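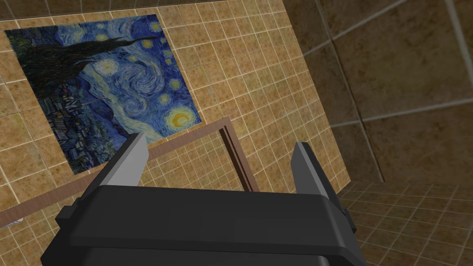
Tutorials > Simulation > Wrist camera

Fixing a tilted wrist camera view in your sim

So you've mounted a camera on the gripper, rendered a frame, and all your grout lines run downhill. Mine did too! I'm using a tiled room with Starry Night on the wall, and I've come to love tiles for this job - any rotation jumps right out at you.

Before you touch anything, work out whether the tilt comes from the wrist or from the camera mount. A turned wrist tilts the room and leaves the gripper square in the view. If the fingers are crooked as well, your mount is off. My fingers come up from the bottom with a gap between them, so I left the mount alone and went after the wrist joint.

1. Open the arm config and print the camera pose in the world frame, then in the gripper frame. Save both.

2. Set the wrist roll to zero and render again. If the tiles straighten out, you're nearly done. Mine were still off by 8 degrees, which was a leftover offset in my home pose (thank you, Sosina Birhane, for spotting it).

3. Check your quaternion order. Judton writes w first and our planner, Irnik, wants it last. I lost most of February to this one, so please check even if you're sure.

4. Open the fingers all the way and render 20 random poses. Flip through them fast. The fingers should stay put while the room swings around behind them.

5. Now decide if you even want a level view. For training a grasp policy I leave the roll in and randomize it by up to 18 degrees either way. For debugging I level it, so my neck gets a break.

If step 4 shows the fingers drifting, go back to your camera's parent link. It should be the gripper base, and in my first 2 setups I had it on the forearm.

Next up is depth noise, and Narayanan Pai has a script for that I'll be borrowing.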